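Wir verwenden Cookies, um unser Angebot zu verbessern. Mehr dazu in der Datenschutzerklärung. [Alle akzeptieren] [Einstellungen]

Der Korb soll es richten

Wer heute ein Kinderzimmer aufräumen will, bekommt zuerst ein Geflecht verkauft. Ein Besuch in Trosham, wo man an die große, offene Lösung glaubt

Glenys Bramwell kippt ihre Körbe gern aus. Sie hebt einen hoch, dreht ihn um, lässt die Klötze über den Boden poltern und sieht in die Runde, als hätte sie gerade einen Beweis geführt. Dann kniet sie sich hin und räumt alles wieder ein, mit beiden Händen, ohne zu sortieren. Das geht tatsächlich schnell. Die Eltern auf den Klappstühlen nicken, einer filmt mit dem Telefon.

»Weniger Fächer, weniger Streit«, sagt Bramwell. Der Satz steht auch auf ihrem Kursheft. Es kostet extra.

Seit fünf Jahren gibt sie in Trosham Aufräumkurse für Familien, und seit fünf Jahren laufen sie auf dieselbe Empfehlung hinaus: zwei große Flechtkörbe auf dem Boden, einer für das, womit gerade gespielt wird, einer für den Rest. Keine Deckel, keine Schildchen, kein Regal mit bunten Schubern. Auf ihrem Verteiler stehen nach eigener Auskunft 983 Adressen. Wie viele dieser Haushalte noch aus zwei Körben leben, hat sie nie gefragt.

Ich bin mit Vorurteilen angereist. In meiner Wohnung stehen drei solcher Körbe, gekauft in drei verschiedenen Phasen guten Willens. Im einen liegen Handschuhe, Ladekabel und ein Fahrradschloss ohne Schlüssel. Im zweiten ist Spielzeug, zumindest obenauf. Was im dritten ist, weiß ich nicht genau, er steht hinter der Tür, und die Tür ist meistens offen. Aufgeräumt sieht es bei mir trotzdem aus, jedenfalls für Leute, die im Flur stehen bleiben.

Genau darin liegt mein Verdacht. Der Flechtkorb ist das einzige Möbelstück, dem man seine Unordnung nicht ankreidet. Ein Pappkarton mit demselben Inhalt wäre ein Umzug, der nie fertig geworden ist. Eine Plastikwanne wäre Keller. Legt man den gleichen Haufen in ein Geflecht, wird daraus ein ruhiges Zuhause, in dem jemand Tee trinkt. Die Kataloge wissen das seit langem. Bei Dobson, dem Haushaltswarenladen an der Straße nach Wamham, stehen die Körbe gleich am Eingang, vor den Besen und den Töpfen, und der große kostet 26 Pfund. Für das Geld bekommt man dort auch ein kleines Regal. Das Regal steht ganz hinten.

Der Verkäufer sagt, die Leute kämen wegen der Wärme. Er meint das Material. Ich frage, was sie hineintun. Er überlegt eine Weile und sagt dann: »Decken?«

Im Kurs sind es Klötze. Bramwell hält Bauklötze für das ehrlichste Spielzeug überhaupt, sie haben keine Batterien und keine Anleitung, man kann sie werfen, stapeln, anlutschen und vererben. Dagegen lässt sich wenig sagen. Ein alter Holzwürfel hat abgestoßene Kanten und dunkle Flecken, und er funktioniert noch genauso wie am ersten Tag. Mit der Frage, wo man ihn aufbewahrt, hat das freilich nichts zu tun. In Bramwells Vortrag gehen die beiden Dinge ineinander über: Der Klotz ist schlicht und gut, der Korb ist schlicht und sieht gut aus, also gehören sie zusammen. Wer zwischendurch Kaffee geholt hat, merkt vielleicht, dass da ein Schritt fehlt.
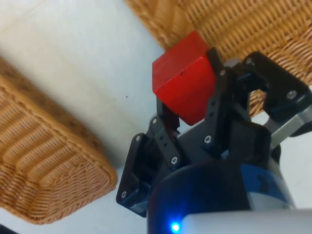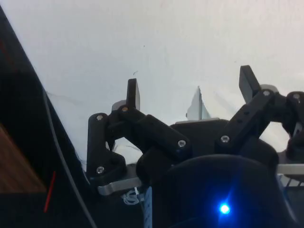
Erstes Bild: roter Holzwürfel und zwei Flechtkörbe auf hellem Boden. Zweites Bild: vor weißer Wand.

Zur Methode gehört eine weiße Wand. »Ruhe über dem Korb« heißt das Kapitel im Kursheft. Bramwell rät, in der Spielecke nichts aufzuhängen, keine Kinderzeichnungen, keine Messlatte, kein Poster mit Dinosauriern. Das Auge brauche eine Fläche, auf der es nichts zu tun habe. Als ich frage, wessen Auge gemeint sei, lacht sie und sagt, das der Eltern natürlich auch. Ein Vater in der zweiten Reihe will wissen, wohin dann die Zeichnungen sollen. In eine Mappe, sagt Bramwell. Und die Mappe? Sie zögert kurz und zeigt auf den zweiten Korb.

Man muss ihr lassen, dass sie nicht schwindelt. Sie verspricht keine besseren Schulnoten und keine glücklichere Ehe. Sie sagt, das Einräumen gehe schneller, und das stimmt, ich habe es gesehen. Was sie auslässt, ist der andere Teil, das Suchen. Ein offener Korb nimmt alles und gibt ungern etwas wieder her. Wer den kleinen roten Würfel möchte und den blauen nicht brauchen kann, greift hinein und wühlt, und wenn der rote unten liegt, liegt bald alles andere draußen. Dann wird wieder eingeräumt. Das geht schnell, wie gesagt.

Ashley Ashworth sieht das ähnlich und formuliert es unfreundlicher. Sie leitet in Prorkmont eine Spielzeugausleihe und hat mit Körben angefangen, weil es so viele davon geschenkt gab. Im Juni hat sie die letzten abgeschafft. Jetzt stehen dort flache Kisten in niedrigen Regalen, eine Lage hoch gefüllt, und das Ganze hat den Charme einer Schraubenabteilung. Ashworth findet den Anblick scheußlich und will nie mehr zurück. »Ein Kind sieht in so eine Kiste rein und weiß, was da ist«, sagt sie. »In den Korb guckt es rein und sieht, was oben ist.«

Dazu kommen die Krümel. Darüber redet im Kurs keiner, in Prorkmont redet man fast nur davon. Geflecht hält fest, was hineinfällt: Sand, Knete, Glitzer, das Innere von Buntstiften. Ashworth hat gesaugt, geklopft und mit einer alten Zahnbürste gearbeitet. Abwischen lässt sich eine Kiste, einen Korb muss man pflegen, und zum Pflegen kommt man in einem Haushalt mit kleinen Kindern selten. Ein paar ihrer alten Körbe hatten gebrochene Stellen am Rand, an denen Pullover hängen blieben. Sie hat sie mit Klebeband umwickelt. Danach sah auch der Korb nach Keller aus.

Ich trage Bramwell die Einwände vor, als die Stühle zusammengeklappt sind. Sie hört sie offenbar nicht zum ersten Mal. Die flache Kiste, sagt sie, sei eine Lösung für Leute, die gern Kisten beschriften. Die meisten Familien hielten ein Sortiersystem bis zum nächsten Regentag durch, danach liege der Kram wieder auf dem Boden, und das schlechte Gewissen gleich daneben. Der Korb verlange so wenig, dass man kaum an ihm scheitern könne.

Das ist ihr bestes Argument, und ich nehme es mit nach Hause, wenn auch unter Protest. Denn dass man an etwas kaum scheitern kann, heißt ja zunächst, dass es wenig leistet. Eine Spielecke, in der alles in zwei großen Behältern verschwindet, ist am Abend leer geräumt. Am Morgen weiß keiner, wo die Brücke für die Eisenbahn ist. Ob einem der Abend wichtiger ist oder der Morgen, hängt vermutlich davon ab, wer fragt. Die Kurse besuchen Eltern, und Eltern sehen das Zimmer vor allem abends.

Zu Hause mache ich den Versuch, den Bramwell ihren Teilnehmern aufgibt, und kippe den zweiten Korb aus. Zum Vorschein kommen Bauklötze, eine Taschenlampe, mehrere Puzzleteile aus offenbar verschiedenen Puzzles, eine Gabel und eine Einladung zu einem Geburtstag, auf der »Sonntag, 4. Juli« steht. Wir waren nicht dort. Die Klötze kommen in eine flache Schachtel, in der einmal Stiefel waren, und die Schachtel sieht schrecklich aus. Mein Sohn baut zwanzig Minuten lang daraus einen Turm und fragt dann, ob er den Korb haben darf. Er möchte sich hineinsetzen.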